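Bretdale tabletop rules

The Bretdale tabletop rules (often just "the Bretdale rules", or BTR) are a set of good-practice rules for small robot arms handling household items on a table. They cover the state of the table, the choice of items, the camera views that must be kept and when a person may reach in. Not a legal standard, no certificate. Used mainly by teaching labs and small workshops.

History

First draft written by Tahmineh Pakzad at Bretdale for in-house use, seven pages. Second draft after comments from the Uturero workshop, which wanted a shorter section on lighting and got one. The current text has 18 rules and is dated Friday, May 29, 2026. A revision is planned for September – mostly wording.

Scope

Arms with parallel grippers, one or two to a table. Mobile bases are left out, so are suction tools. Loads over 50 newtons fall outside the rules.

Table and containers

Rule 2 asks for a plain, pale top and a plain backdrop. Rule 3 deals with containers. Open bins and mesh holders are allowed at the edges of the work area but their place has to be written down before the first run, and a bin that gets knocked has to be put back to its mark before anything else happens. 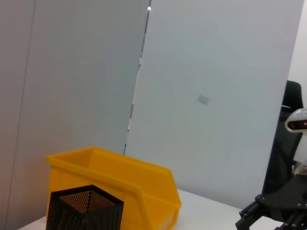

Photo: Khang Diệp / Bretdale

Deep bins are the usual point of argument. Uturero's users wanted them off the table altogether, Bretdale kept them in as long as the arm's path clears the rim. The compromise wording in rule 4 is generaly thought clumsy.

Speed and blur

Rule 7 sets out what to do with blurred wrist views. They are kept, marked as blurred and left out of any check on position. A red fruit in a pale bowl can still be told from its surroundings in such a view, the print on a bottle label often can't, so reading labels from a moving wrist camera is not accepted as proof of which item is which.

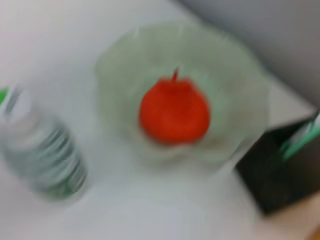 Bretdale Table Safety and Methods Team

Deleting blurred views is treated as a breach. Early users did it to save space, and the gaps made later checks hard to follow. Logs are capped at 3000 entries per file under rule 8, after which a new file is started.

Two-arm work

Rules 11 to 14. One arm moves, the other waits open and empty at the side, unless the task sheet says both are needed. Bottles are laid flat with the cap direction noted. Small things such as markers and erasers may stay on the table while a bottle is handled, provided they're listed on the sheet. Glass bowls are allowed, no lifting them by the rim.

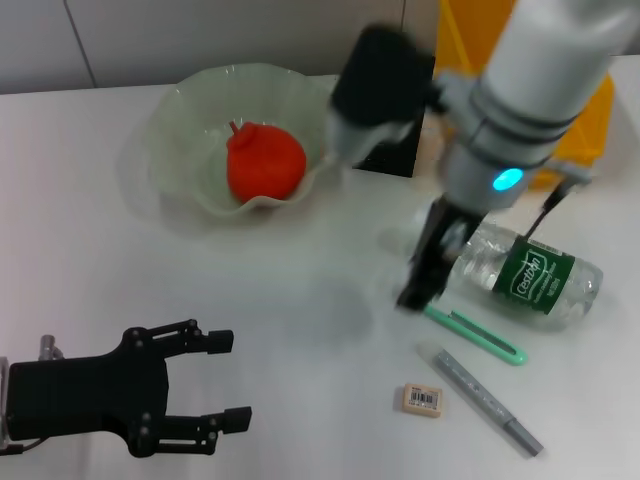

Article by Khang Diệp

Nobody reaches in while either arm has power to its joints. A waiting arm counts as live – this is the rule most often got wrong by new users, and the 2nd draft printed it twice by mistake.

Use and criticism

The Lã workshop uses the rules with its own task sheets. Temidex, a logging tool, has a template that follows the numbering of the first draft, wich no longer matches. Critics say the rules lean too much on written notes and say little on grip force. Pakzad has replied that force limits belong with the maker of the gripper.

See also

Task sheet
Wrist camera
Shared workspace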